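Search this site Enter keywords Go

Speaker notes: Spills on white tables
Aurelio Mateos, 9 minutes

Start with the table. Everyone in the room has wiped one today. Ask who goes for the paper towels first, wait for hands.
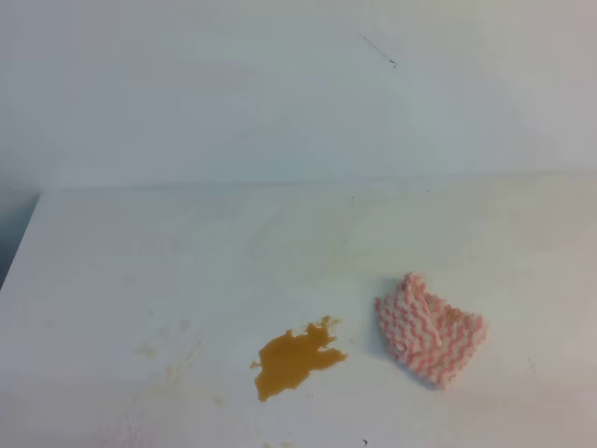 Edville Housekeeping Team | Talks and Training

Point out the puddle, then the pale yellowish patch to the left of it. A faint stain like that is easy to miss on white. Tell them to look at the table from low down, toward the light.

Method: cloth folded, start at the outer edge, work in. Turn to a clean side after each pass. Don't scrub in circles.

Mention Brosance here. They changed all 19 break rooms to white tops and the complaints went up. Pause for questions on bleach (short answer: no).

Next, edges. Sticky liquid runs to the side and down, and we forget the gap.

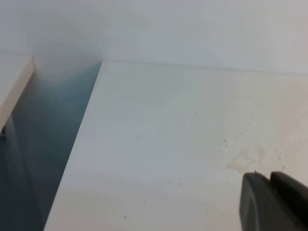
Side edge of the table and the gap next to it.

Run the cloth along the edge last, then check the floor underneath.

Back to the spill. Splatter goes farther than people think, so wipe the small drops before the main puddle.

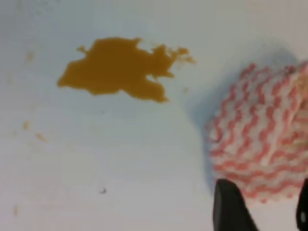 Knitted cloths rinse out well in warm water. Wash them the same shift and hang them up. Handout is on the Aranda shelf by the door. Finish by 2:30.

3 comments
Share 19

Dina: Can we get the handout in Spanish?
rk: we still use paper towels
Paula M.: Good talk, the part on edges helped.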